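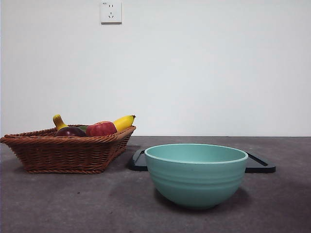 Is a solid-surface countertop repair kit worth buying for a few shallow scratches? For scratches you can see but barely feel, the Kerkus kit is worth the money; for anything a fingernail catches in, it saves very little work over ordinary sandpaper.

Kerkus surface kit, second version
Reviewed by Riet Mulder, July 27, 2022

The kit comes in a flat carton and holds abrasive pads in graded grits, a foam backing block, a tube of polishing paste, two cloths and a folded instruction sheet. It is sold for acrylic and polyester solid-surface tops with a matte or satin finish. It is not meant for laminate, natural stone or sealed concrete, and the sheet says so in small type on the back. That warning belongs on the front of the carton.

I tested it on two offcuts from Van Leeuwen, one light and one dark, and then on the counter beside my own sink. The offcuts were scored with a utility knife, a steel fork and a dragged pan base. Each mark was worked with the pads in the order given, damp, with light pressure, changing direction by a quarter turn at every grit.

Results on the light offcut were good. Fork marks disappeared at the second pad. The pan mark left a gray smear that needed the paste, and then it too was gone. The knife cut stayed visible until I went back to the coarsest pad and worked an area much wider than the cut itself. Total time for that one cut was 13 minutes.

The dark offcut was harder. Dark solid surface shows every sanding pattern, and skipping a grit leaves a cloudy patch that only appears when the surface is dry and lit from the side. The instructions suggest checking after the last pad. Check after each one. I had to repeat the whole sequence once, and the pads were noticeably less sharp the second time.

Pad life is the weak point. The coarse pad lost most of its bite after 6 repairs, while the fine ones are still usable. Replacements are sold only as a full set, under part number 2918. Gemard sells single pads in a similar range of grits, slightly thicker, and they fit the Kerkus block with a little trimming.

The foam block is well made — firm enough to keep the pad flat, soft enough to follow a rounded front edge. It does not reach into a coved backsplash. For that I wrapped a pad around a short length of garden hose, with acceptable results.

The paste has a mild solvent smell and wipes off with water. It raises the sheen slightly. On a satin top this blends in if you feather it out; on a full matte top it leaves a visible spot, and the last pad should be run over it again.

Ans Wouters used the first version of the kit on a rental unit last November and reported that the cloths shed lint. The current cloths do not.

Rating: 3 out of 5. The price is fair for one countertop. Anyone with several to maintain should buy the block and get pads elsewhere.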